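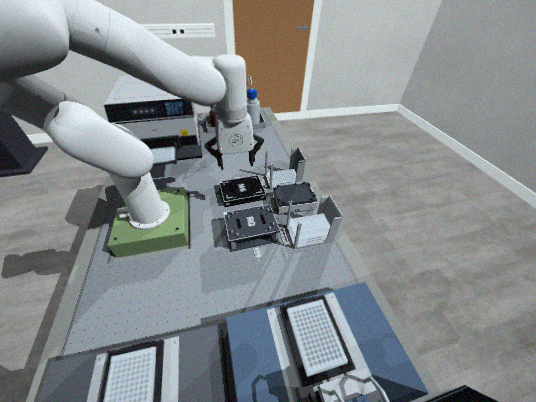

Figure 4.1 A light grey workbench with a perforated surface, shown in a computer-rendered view.

Chapter 4
The Working Surface

4.1 Introduction

Most of the work carried out in a laboratory takes place on a bench, and yet the bench is often the last item to be discussed when a new room is planned. Instruments are chosen early, with careful attention to price and performance. The surface on which they will stand is ordered from a catalogue, often by someone who will never use it. Many of the difficulties described in later chapters, from unreliable weighings to aching shoulders, can be traced to that order.

This chapter considers the bench as a piece of equipment in its own right. It deals with height and reach, with the choice of surface, with stability, and with the daily arrangement of tools and materials. Storage below the bench is treated in Chapter 5, and lighting in Chapter 6.

By the end of the chapter, students should be able to:
– explain how bench height affects posture and accuracy;
– compare solid and perforated surfaces for a given task;
– recognise the common sources of vibration in a working room;
– draw up a simple bench plan and discuss it with other users.

4.2 A case to keep in mind

The teaching laboratory at Catine will be referred to at several points. It was fitted out in a former warehouse under the direction of Britta Hollmann, and its first benches were all of a single fixed height. Complaints began in March, during the first full term of use. Taller students stooped over their work, while shorter students were unable to read the scales of instruments placed towards the back. Errors in routine measurements were put down to carelessness until Yasaman Yazdani, then responsible for the practical course, compared the results bench by bench. The poorest figures came from the places next to the goods lift.

Two separate faults were therefore present in the same room. The height of the benches was unsuitable for many of the people using them, and the floor near the lift carried vibration into the bench legs. Neither fault could be corrected by better instruction. The first was dealt with by replacing a number of fixed benches with adjustable ones, the second by moving the balances to the opposite wall.

4.3 Some terms

The working area is the part of the bench on which a task is carried out. It should lie directly in front of the user and be kept clear between tasks. The reach area surrounds it and holds items in regular use. Anything beyond the reach area should be regarded as stored – and if it is needed often, it has been stored in the wrong place.

A solid surface is continuous and easily wiped. It is the usual choice where liquids are handled. A perforated surface has holes at intervals across it. Depending on the design, such holes may be used for fixing equipment in position or for the passage of air. Liquids and small parts may be lost through them, and cleaning takes longer.

A loaded bench is one carrying its normal equipment. Stability should always be judged on the loaded bench, as a table that stands firmly when empty may sway noticeably under a tall or heavy instrument.

4.4 How this chapter is organised

Section 4.5 sets out the measurements needed before a bench is chosen. Section 4.6 describes the main surface materials and their care. Section 4.7 returns to Catine and examines the bench plan drawn up by Birger Sjögren, in which 12 places were arranged to serve a course of 35 students working in turn. The exercises at the end of the chapter may be completed in any teaching room and require only a tape measure, a spirit level and a shallow dish of water.

Before reading further, students are asked to make a sketch of the bench they use most often. The sketch should show the working area, the reach area and every item that has stood unused for more than nine days. It will be needed for Exercise 4.1.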